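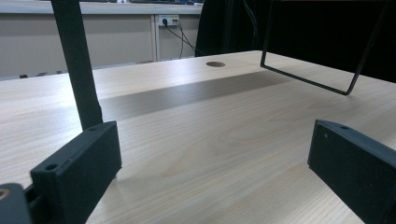
Can machines do ordinary chores yet?

They can do a part of them, under good conditions and at a slow speed, but a person is still needed for most of the work in a home and for much of the handling work on a shop floor.

Chore automation

Chore automation is the use of machines for everyday manual tasks such as clearing a table, folding clothes, sorting parts or putting tools back in their place. The term is usually kept separate from classical industrial automation, in which the same movement is repeated on the same part for months or years. In a chore, the objects, their positions and often the goal itself change from one time to the next.

Background

Machines with one fixed purpose, such as the washing machine and the dishwasher, took over the longest part of many household tasks during the twentieth century. What remained for people was the handling between the machines: loading, unloading, carrying, wiping and putting away. Floor-cleaning robots later became common, but they avoid objects and do not pick them up.

Learning from demonstration

Many present systems are trained with recordings of human work. A person may guide a robot arm directly, or hold a gripper tool with a camera on it and do the task by hand. The second method needs no robot during recording, so it can be used in kitchens, offices and workshops at low cost. Its weak point is that the tool feels little of what the hand feels – a person knows from the pressure that a lid is stuck, while the camera sees only a lid that does not move.

Household tasks

Tasks with rigid objects and a free surface are the most advanced. Picking up a cup from a table and placing it on a shelf is possible in many laboratories. Cloth, bags, cables and wet dishes are harder, as they change shape or slip. Thin wire objects and dark objects in front of a dark background are also difficult for some vision systems.

The Trerkberg trial, held in February in a furnished test apartment, gave one mobile robot a list of 15 chores. It finished 14 of them at least once, but only 2 without any help from the operator over the whole trial. The organizers recorded 3641 single attempts. Most of the failures came from the grasp itself or from an object that had been left in an unexpected place.

Shop-floor tasks

On the shop floor the conditions are easier in some respects. Light is constant, the parts are known and the area can be closed to people. The equipment maker Wernenix sells a bench station for the sorting of small parts, and the Ukar workshop uses such stations for returning hand tools to their racks. In both cases a worker clears jams and handles mixed or damaged pieces.

Evaluation

There is no agreed measure for when a chore counts as automated. Some authors accept a single success on video. Others, following the Iwasaki scale, ask for repeated success in a room the machine has not seen before, with the time of human help included in the result. Under the second rule the published results become much lower – in several cases the help takes longer than doing the chore by hand.

See also

Domestic robot
Gripper
Learning from demonstration
Bin picking

This article was last edited on 8th April.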